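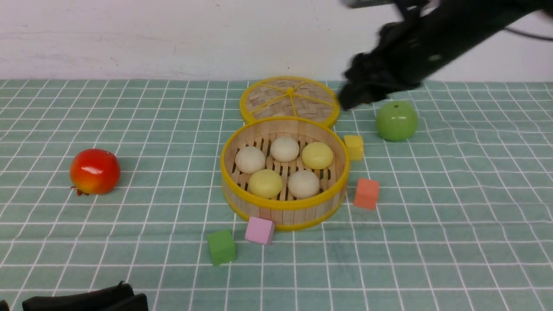

Kanokwan asked before we started whether the packing crew at Motville will still be trusted to stop the line once the arms are in. She has heard two answers so far and wants one in writing.

31 October 2018, Stavside bench. Plan is 100 picks per arm, same basket, blocks left where they are. Eduard's point from September stands – the crew should set the pace, and the log should show who changed it.

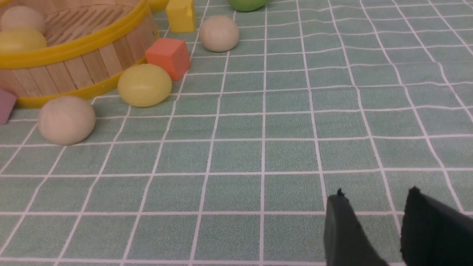
Bench cloth, basket at left, both fingers apart.

Petchrat shift moved 37 people from loading to checking. Less lifting, more standing and watching, and they miss talking across the table. Ask for stools and shorter turns.
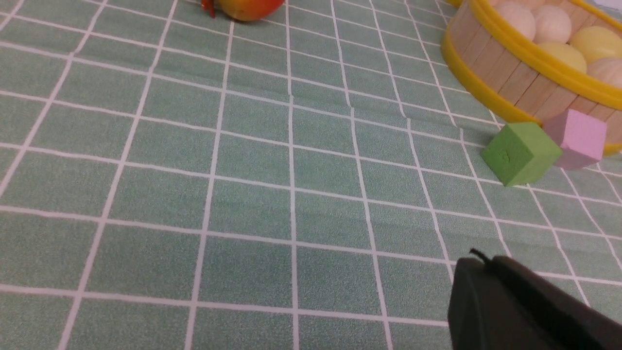 Stop button goes on the crew side, at hand height. Still to settle with Pillen: pay grade for checkers.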